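Food Purchasing and Storage
Unit 2 handout: Bread and baked goods
Instructor: Leen Shboul
Lab sections: Dalal Karaki

Reading for this unit: chapter on perishables, plus the Bameck case sheet. Bring both to lab.

1. Why bread gets its own unit

Bread is cheap per piece, so small kitchens tend not to watch it. It also has one of the shortest useful lives of anything on the order sheet. A box of canned tomatoes ordered in error can sit on a shelf for a year. A tray of rolls ordered in error is stale by the next afternoon.

In the Bameck case, a staff cafeteria bought 3,489 rolls in June and threw out 709 of them. The manager had looked only at the unit price, which was good. Divide the total bill by the number of rolls served, and the price per roll is a good deal higher. We call this the served cost, and you will use it in every exercise from now on.

Served cost = total paid / pieces served

2. What staling is

Many people think stale bread is simply bread that has dried out. Drying is part of it, but bread also goes stale in a sealed bag. After baking, the starch in the crumb slowly firms up as its molecules line up again. Water moves from the crumb to the crust at the same time, so the crust turns leathery while the inside turns firm.

Staling is fastest at refrigerator temperature. Plain bread keeps better on the counter for a day or two, or in the freezer for longer. Warming a stale roll softens it for a short time, and then it firms up again as it cools.
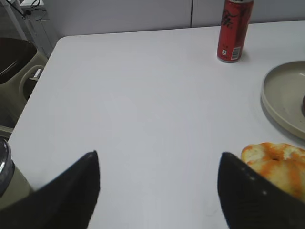
Storage rules depend on what is in the dough and what is on top of it. Plain lean rolls have flour, water, yeast and salt, and they can stay at room temperature. Enriched doughs with butter, milk or egg stay soft longer. Toppings and fillings are where mistakes happen. With a pale golden roll that has bright orange patches on the crust, you can't tell by eye if you are dealing with a glaze or with cheese, and the two may call for different storage. Read the supplier's spec sheet before you decide. Custard, cream and meat fillings go in the refrigerator, even though the bread part will suffer for it.

3. Comparing suppliers

The two suppliers in the lab exercise are Birkett and Gerton. Birkett delivers daily and has a small minimum order. Gerton is cheaper per piece but delivers in lots of 1,000, frozen, with the thawing left to you.

Work out the served cost for each, using the waste rates on the case sheet. Then add freezer space and labor – students often leave these out. Show your steps.

4. Terms to know

Par level: the amount you want on hand after a delivery.
Lead time: the time between placing an order and receiving it.
Day-old: baked goods held past the day of baking and sold or used at a lower value.
Crumb: the inside of the loaf, as opposed to the crust.

Written answers go to Dalal Karaki at the start of lab. The next unit covers milk and eggs and uses the Nerkeck order forms.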